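Pascu puts a dial back on the desk, and asks you to pay for the privilege

Pascu, the small audio firm that made its name selling microphones to people who record in cupboards, has announced a desktop box for anyone who talks to strangers through a computer. It is called the Plosedard. The company says the name came out of a long workshop, and on the evidence the workshop should have broken for lunch sooner.

The Plosedard is a squat black mixer with one very large dial, 3 small ones and a row of 4 buttons that can be set to do whatever you like, provided what you like is muting yourself, playing a noise, or muting yourself while playing a noise. A microphone goes in one side, headphones in the other, and a single USB-C cable runs to the computer. There is no screen. Pascu is rather proud of there being no screen and mentions it on the box, in the leaflet and on the first page of the setup program, which you will need a screen to read.

It goes on sale in January, in black or in a colour the firm is calling Harbour. Harbour is grey.

The idea behind it is simple enough. Most people who stream, record or sit through video calls for a living have ended up controlling their sound in software, with a little panel of sliders hidden behind whatever else they have open. When the dog barks or the kettle starts, the panel has to be found, brought forward, clicked on and dragged, by which time the audience has heard the dog. A knob is quicker. People knew this in the days of the wireless set, and the industry has spent years carefully forgetting it so that it could be sold back to us with a firmware update.

To be fair to Pascu, it is a good knob. I had the Plosedard for an afternoon at the firm's offices in Priststead, a business park with a duck pond and very firm views on visitor parking, and the big dial has a weight to it that makes you want to turn things down just for the pleasure. It clicks slightly at the halfway point. Pushing it in mutes the microphone and turns the ring around its base red, which can be seen from across a room and will save somebody's job before the year is out.

The smaller dials look after game sound, chat and music, or three other things if you would rather. Each can be given a different program through the setup software, which found most of what was running on the demonstration laptop and listed the rest as "Other", a category that turned out to contain the web browser. Pascu says this will be fixed before launch. It also says there will be a version of the software for Linux, and said so in the tone people use for visiting an aunt.

Sound quality is harder to judge in a meeting room with an air conditioning unit overhead, but my recorded voice came back clear, close and a good deal more nasal than I had been led to believe by my family. There is a noise gate, which cuts the microphone when you stop talking, and it handled the air conditioning well. Set too high it also handled the ends of my sentences. A second setting, labelled Warmth, adds a touch of bass and makes everybody sound as if they are about to recommend a pension.

Omprakash Grewal, who runs the product side at Pascu and did most of the talking, was keen to stress that the Plosedard is meant for ordinary people. "We kept meeting customers who owned very nice microphones and were frightened of them," he said. "They'd found one setting that worked and had put tape over everything else. So we thought, what if we sold them the tape?" He then looked at his colleague from marketing, who wrote something down.

Grewal said the firm had built 17 prototypes, the earliest of which had a handle. He would not be drawn on why. One of the middle ones had a touch-sensitive strip in place of the dial, and was dropped when testers kept deafening themselves with their sleeves.

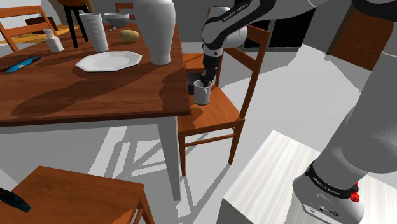
Omprakash Grewal added that he would sooner be late with a box that worked than early with one that needed a forum, and that anybody who wanted the touch strip back was welcome to write in and explain themselves.

The awkward part is the rival. Irnville, which has been making mixers for streamers for rather longer, already sells a box with more inputs, more buttons and a small colour display that can show your sound levels or a picture of a cat. Its buyers are loyal, loud and well practised at explaining why you have set yours up wrong. The Irnville box will also take a guitar, and the Plosedard won't. Asked about this, Pascu said its research showed very few of its customers played the guitar on stream, and that listeners had generally been grateful.

Where the Plosedard does pull ahead is in remembering things. The Irnville keeps its settings on the computer, so moving it to another machine means starting again. Pascu's box stores them inside itself. I unplugged it from one laptop, plugged it into another that had none of the software installed, and my levels were all where I'd left them, Warmth included. For anyone who plays on one computer and works on another, or who shares a desk with a teenager, that alone may be enough.

It will hold 4 complete profiles, switched by holding down the first button and turning the dial. It is the sort of shortcut you learn once and then do by accident for the rest of your life. In the course of the afternoon I landed on the "Late night" profile twice without meaning to and wondered why everyone had started whispering.

Less welcome is the matter of the subscription. The Plosedard works without one, and Pascu would like that written down, so I have. But the sound effects that come with it are limited to a short list (a drum, a doorbell, some applause from what seems to be a small and reluctant crowd) and the rest live in something called Plosedard Plus. Subscribers also get cloud backup of their profiles, on a device whose main selling point is that it keeps the profiles itself. I asked who that was for. There was a pause, and I was told it was for peace of mind.

You can load your own sounds on to the buttons for nothing, and most people will. The limit is 36 seconds for each clip, long enough for any joke and most of a national anthem. Files go across by dragging them into a window, and the whole business took less time than finding the right doorbell.

Build quality seems decent on the units I handled. The case is metal on top and plastic underneath, with a rubber foot along the front edge that grips well enough for the thing to stay put when you slap the mute. The headphone socket is at the side, which left-handed users may grumble about, and the USB socket is at the back where it ought to be. The cable in the box is too short. They always are. Pascu sells a longer one separately, in black or Harbour.

There is no battery and no wireless mode, and I can't say I missed either. A mixer that runs flat halfway through a call would be a step back even from the little panel of sliders.

Whether there is still room on the average desk is another question. The modern streaming setup already runs to a microphone arm, a light, a second light to correct the first one, a pad of buttons for changing cameras and a keyboard pushed off at an angle so that the mouse can have a field to itself. Pascu's answer is that the Plosedard is small, and it is, though so was each of the others when it arrived. The firm is working on a clamp.

A microphone bundle is planned for the spring, pairing the mixer with Pascu's cheaper broadcast-style mic and a foam windshield. The windshield was on show in Priststead and was, as far as I could tell, a windshield. There was also talk of a version with two microphone inputs for people who make podcasts in the same room as one another -- a shrinking group, by Grewal's reckoning, but one that complains beautifully and always reads the manual.

Pascu has yet to set a price, saying only that it will be "less than people fear". Having spent the afternoon there, I would guess that it depends which people. If it comes in below the Irnville it should do well enough among those who want one good dial and a quiet life. If it doesn't, the firm will be asking its customers to pay more for fewer holes, and it will need the dial to be very good indeed.

Orders open on the company's website at nine in the morning on launch day. Those who signed up for the mailing list will be let in an hour earlier, along with everybody who has ever bought a Pascu microphone and forgotten to untick the box. The first batch will be black only. Harbour follows when the paint is ready.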